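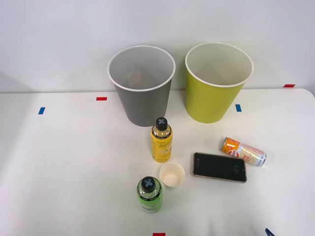 Notebook, sorting project, May 2018

Bench is laid out for the recycling task and I'm really pleased with it! Two bins at the back, gray and yellow-green, and in front of them a proper mess of the kind people leave behind after lunch: two drink bottles, a paper cup, a can on its side, and a phone. The phone is the trick item. It must never go in a bin. If the arm picks up the phone in the demo we lose the whole round, and after last term's run I think that's a fair rule (Fongchan wrote it, I only grumbled a little).

Rules as they stand, so I stop asking:

Bottles and cans go in the gray bin. Paper goes in the yellow-green one. Anything else stays where it is on the table. A piece counts when it's inside the bin and the arm has let go. Touching the wrong thing is fine, moving it by more than a hand's width is a foul. Each team gets 12 minutes for setup and then hands off.

Team names got settled too. We're Zuria. The other bench is Hajji, and they have been very loud about their new wrist joint. Good for them, it's a nice wrist joint.

What we did today

Started with the bins. The rims are wider than the bases, and the planner was treating them as straight cylinders, so it believed it had more clearance near the top than it does. First two drops clipped the rim. I swapped the model for a cone with the top chopped off, measured both bins at the rim and at the foot, and the clipping went away. It took me longer to find the tape measure than to fix the model.

Then the tape. We had a long talk about whether the marks should be for us or for the camera. Ended up just for us. Color doesn't mean anything to the software, it only tells the person resetting the table where things go back to. If you reset the bench, line the bins up by the tape and then step back and look before you press go. Please don't peel any of it up, even the bits that look pointless. Some of it belongs to the other layouts and I will need it again.

After that, grasping. Bottles standing up are lovely. The gripper comes in from the side, closes on the body, lifts, done. We ran upright bottles 34 times across the afternoon and I was grinning by the end of it. The misses we did get were all the same miss: fingers too high, closing on the shoulder where it slopes in, bottle squirts out and falls over. Lowering the grasp height a bit helped right away. I'd like to set it from the height of the label, but that's a project for somebody with more patience.

Full bottles are heavier than the empty ones we trained on, obviously, and I forgot. The arm sags a little when it reaches for the bins. Added a small lift after the grasp so it clears the rim anyway. Ugly, works.

The can on its side is the fun one. When it lies at a diagonal the gripper has to turn to match, and the angle estimate flips end for end every so often. For a can that shouldn't matter (it's the same can both ways round!) but the wrist doesn't know that and goes spinning the long way to get to an angle it already had. Fongchan found it by watching the joint plot while I was watching the arm and saying unhelpful things. We now fold the angle into a half turn before sending it on. Big improvement, and much less scary to stand beside.

The paper cup: still bad. It's light, and small, and white on a white table, and the detector loses it completely if a shadow falls wrong. When we do find it we squash it. Crushed cups count, I checked, but a crushed cup sticks in the fingers and then doesn't drop. Tried opening the gripper with a little shake. Up to 3 shakes before it gives up and goes back to the start. It looks like a dog drying off. I love it and would like to keep it even if we find a better way.

Phone: no pickups so far. The detector calls it a phone when the screen faces up. Haven't tried face down, and I should, because the judges will.

Settings, for whoever runs it next

Detector is the Clodix build from the shared drive, the newer one. The old one thinks the bins are cups. Threshold is where I left it, don't raise it, we lose the paper cup altogether. Camera exposure is locked. If the overhead lights change, unlock it, let it settle, lock it again. Gripper close timeout is 1000 ms and that includes the cup, so if it looks like it's stalling, count to one before you hit stop.

To do

Phone face down, and phone near the can so the two boxes overlap.
Bottle lying down. We have been avoiding this.
Put a darker cup in the training set and see if it helps with the white one or makes things worse.
Ask Stadmont about the spare finger pads. Ours are getting shiny and the can slips.
Swap the bins left and right and check that we really read the bin color and haven't just hard-coded "gray is left". I have a bad feeling about this one.
Write up the cone fix for Hajji. They have the same bins and the same bug, and I'd rather beat them at sorting.

Fongchan is taking the first hour tomorrow and starts with the angle folding on the bigger can. I've got the cup.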